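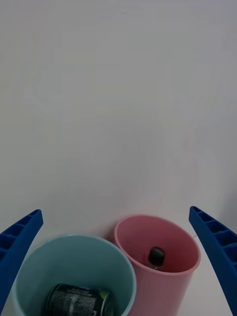
Section 4: Setting up your Brello wobble board for ankle and knee work

Right, this is the fun part! Your board is out of the box, the dome is screwed on (see Section 3 if it isn't) and you're ready to stand on it. Steady ankles make a real difference on the mats, on the pitch and on the stairs at home, and most people feel more sure of their feet after a few weeks of short, regular practice.

Before you start

If you have sprained, broken or had surgery on an ankle, knee or hip, speak to your physio or doctor before using the board. The same goes if you get dizzy spells or are pregnant.

CAUTION: Do not use the board in socks. Bare feet or flat-soled shoes only.

CAUTION: Keep the board well away from stairs, glass doors and radiators.

4.1 Choosing your spot

1. Pick a flat, firm floor. A thin exercise mat is fine underneath, but thick judo or crash mats let the dome sink and the board stops tilting properly.
2. Stand within arm's reach of a wall or a heavy piece of furniture. A folding chair will not hold you.
3. Clear the floor on all sides, so you can step off in any direction.

4.2 Setting the tilt

The dome has 2 height settings, LOW and HIGH. Everybody starts on LOW, and yes, that includes black belts and marathon runners.

1. Turn the board upside down on a towel so the grip surface doesn't get scratched.
2. Press the grey tab and twist the dome anticlockwise until it clicks out of its slot.
3. Line up the arrow with LOW and twist clockwise until you hear the second click.
4. Tug the dome firmly. If it moves at all, take it out and fit it again.

Note: boards sold with the Vano dome (model 921) have a red tab and a stiffer spring. The steps are the same, though you'll need a bit more thumb.

4.3 Your first stand

1. Put one hand on the wall.
2. Place one foot on the board, just to the side of the centre mark, and let that edge tip down to the floor.
3. Bring the other foot up to the matching spot on the far side.
4. Bend your knees slightly and look straight ahead. Looking at your toes makes it much harder!
5. Slowly shift your weight until both edges are off the floor. Hold for a few breaths, then tip back down and step off backwards.

You will wobble. Lovely! Those little corrections are your ankles doing their job, and they come quicker and smaller with practice. Elba Herrera, who wrote our beginners' plan at the Trorkbridge studio, likes people to stop while it still feels easy and come back the next day.

CAUTION: Stop straight away if you feel sharp pain, pinching or numbness. Tired muscles are normal, but a swollen joint needs rest and a proper look.

4.4 Moving on

Once you can hold level without touching the wall, try these in order:

1. Rock gently forwards and back, touching the edge down softly each time.
2. Draw slow circles with the edge, first one way and then the other.
3. Stand on one leg with a fingertip on the wall. Keep the knee pointing over your middle toes.

Change to HIGH only when all of these feel smooth, and go back to the start of 4.3 when you do.

Note: the Hosoda resistance band (part 74, sold separately) hooks on to the two side slots only. Never loop it round the dome.

For cleaning and for replacing the grip surface, go to Section 5.

Guide last revised 24 Jan 2020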